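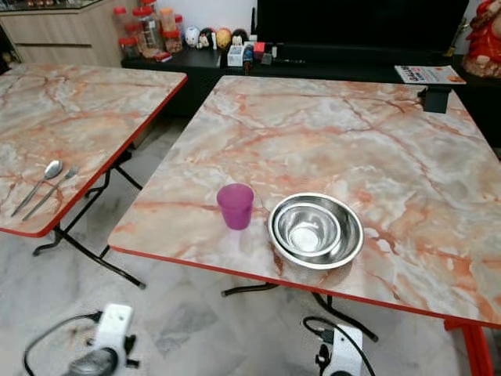
Valtlow Paper Mill strike

The Valtlow Paper Mill strike was a labor dispute at the Birnus company's paper and packaging mill in the river town of Valtlow. It began in January, in the coldest week of that winter, and lasted 30 days. At its height 387 of the mill's 787 employees had stopped work, and a good many others, mostly in the offices and the shipping yard, kept reporting for their shifts while giving part of their pay to the strike fund. The dispute is still remembered fondly by many families in the town, and less fondly by some others, and it is generally taken as the starting point of the job transfer rules that the company later used at its other plants.

Background

The mill had made newsprint for as long as most people in Valtlow could remember. As newspapers shrank, so did its order book, and for several years the older of the two paper machines - known to everyone on the floor as the Long Machine - ran only part of the week. Birnus had bought the site from the Šimek family, who had owned it for three generations and who still kept a house on the hill above the log pond. The Šimeks were not easy employers by any account, but they lived in town and could be stopped on the street, and older workers often brought this up when comparing them with the new owners.

In the autumn before the strike, Birnus announced that the Long Machine would be shut down and its hall turned over to the making of molded fiber trays for a customer called Funby, which sold fruit and eggs through a chain of small stores. The plan would keep the mill open, and the company said so often. It would also need far fewer machine tenders, winders and pulp testers than before, and the new jobs were graded two steps lower on the pay scale.

Workers were told of the plan at a series of shift meetings. Several people who were present recalled that the slides shown to the night shift had different job figures from the slides shown to the day shift, and the two sets were pinned up next to each other in the locker room by the following morning. The company later said that the first set had been an early draft.

Course of the strike

Talks went on through the end of the year without much progress. The main union at the mill, led by Mireille Barbier, a former winder operator, asked for three things: that anyone moved to the tray line should keep their old grade, that early retirement should be open to everyone over a certain age, and that nobody should be dismissed before the new line was running. Birnus offered a one-time payment in place of the first and said it would think about the second.

The walkout started with the morning shift. Pickets stood at the main gate and at the rail siding, where a fire was kept going in a cut-down drum, and the bakery on Mill Street sent over whatever bread was left at closing time. A skeleton crew was allowed through to look after the boilers, which could not be left to freeze, and this arrangement held for the whole of the strike even on days when very little else was agreed.

In the second week, 400 people walked from the gate to the town hall and back again in heavy snow. The town council, which had kept quiet until then, voted to write to the company and ask for an outside mediator. Birnus accepted a few days later. Funby made no public comment at any stage, though its first delivery date was quietly moved back to the spring.

Settlement

The agreement was signed in the mill canteen late in the evening and put to a vote by show of hands the next day. Transferred workers kept their old grade for three years, after which it would be reviewed person by person. Early retirement was opened up, though at a higher age than the union had wanted. The company also agreed to pay for retraining, part of it during working hours. Strike days were not paid, but the loss was spread over several months so that no one would face an empty pay packet all at once.

Barbier called the result "a fair piece of work, with some holes in it," and the phrase was much repeated around town afterward.

Aftermath

The Long Machine made its last reel that spring. Parts of it were sold, and one of the big drying cylinders was set up on the grass near the main gate, where it still stands. The tray line opened later than planned and had a difficult first year, with frequent stoppages blamed on the molds.

The three-year review caused some fresh grumbling when it came around, but there was no second strike.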